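Dodotari Tabletop Set
Data card and README

Maintained by Rianne Claeys, Navum, Faduvthorpe site
Last revised November 2022

What this is

Dodotari is a collection of simulated tabletop handling episodes made at Navum. It was put together to train and check the arm controllers for the returns benches at our Faduvthorpe site, where mixed goods come back from shops and have to be picked up, turned over and placed in the right tote. The set holds 3,957 episodes across 29 task types. All of it is rendered. There is no footage from the site and no footage of staff.

This card covers the files, how they were made, and what the project changes on the returns floor. The last part was asked for by the people who work there, and it will stay in the card in future releases.

Contents

episodes/ -- one folder per episode, with rendered frames, joint positions, gripper state and the task instruction as a line of text
tasks.csv -- the 29 task types, with the short name, the instruction wording and the success rule
splits/ -- train and held-out lists
rooms/ -- background layouts used by the renderer
objects/ -- meshes and textures for the handled items
CHANGES.txt -- release notes
bench_notes.txt -- comments from returns staff, published with their agreement and without names

How the episodes were made

Operators drove the simulated arm from a desk, using a hand controller, and repeated each task with the objects in different starting places. Most operators were returns staff working paid hours away from the bench. They already knew how people grip an odd-shaped item, and the recorded paths show it: they come in low, square up over the item and then close.

Each episode begins with the gripper clear of the objects. An episode ends when the success rule is met or after 75 seconds, whichever comes first. Failed episodes are kept and flagged in the metadata. Please leave them in when you report totals.

Rooms vary on purpose. The renderer puts the arm and table into home and office interiors with furniture, doors and wall patterns behind them. None of these look like the Faduvthorpe floor. We wanted a controller that does not depend on a plain gray backdrop, because the benches get moved and the racking behind them changes with the season.

Objects are flat shapes, boxes, soft goods and small housewares. Flat items are over-represented. They were the most common cause of dropped picks in the July trial, and the bench staff put them first on their list.

What changes at the benches

Before this project, a returns bench had one person doing everything: open, check, decide, place. Under the Dalisay plan, which is the name used on site for the rollout, the arm takes over the placing step and some of the picking. The person still opens the parcel and decides whether the item is fit to sell.

In practice this means the following.

The reach to the far totes goes to the arm. That was the step with the most shoulder complaints.

The pace of the bench is set by the person. The arm waits for a release button. An early version ran on a timer, and people on the bench said they were being rushed into bad decisions. The timer was removed.

There is more standing and watching than before, mostly in the first weeks on a new product line. Several people told us they find this more tiring than lifting. Rotation between arm benches and hand benches is now every 2 hours.

Someone has to clear stuck picks. This was first written up as a technician's job, but the bench staff do it, so it has been added to their job description and the training for it is paid.

Head count at the returns benches is not set by this team. Questions about staffing go to the site manager and the staff council. We ask people reusing this set not to quote its success rates as a measure of how many workers a bench needs. The rates come from a simulator and leave out opening, checking and deciding.

Known limits

Contact is simplified. Thin, flat items slide less in the simulator than they do on a real table.

Lighting is even in most rooms. Glare from shrink wrap is missing.

Some objects lie partly outside the camera view at the start of an episode. We left these in. The field in_view in the metadata gives the visible share of each object.

Success rules check position only. An item placed upside down can still pass -- see the notes column in tasks.csv for the tasks where this matters.

Operators were mostly right-handed. We have not measured whether that affects the approach paths.

Use

The set may be used for research and for internal testing. Do not use the operator timing fields to compare or rank individual people. Operator IDs were shuffled before release and cannot be matched back, but the rule applies anyway.

If you find a broken episode, send the folder name and a line on what is wrong to the Dodotari mailbox. Fixes go out with the next release and are listed in CHANGES.txt.

Sample frame

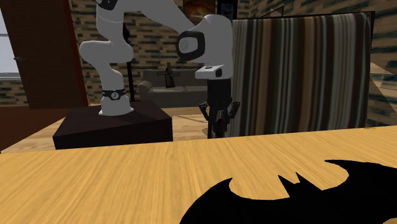
Simulated arm with its gripper pointing down, clear of the black bat-shaped item lying flat on the table.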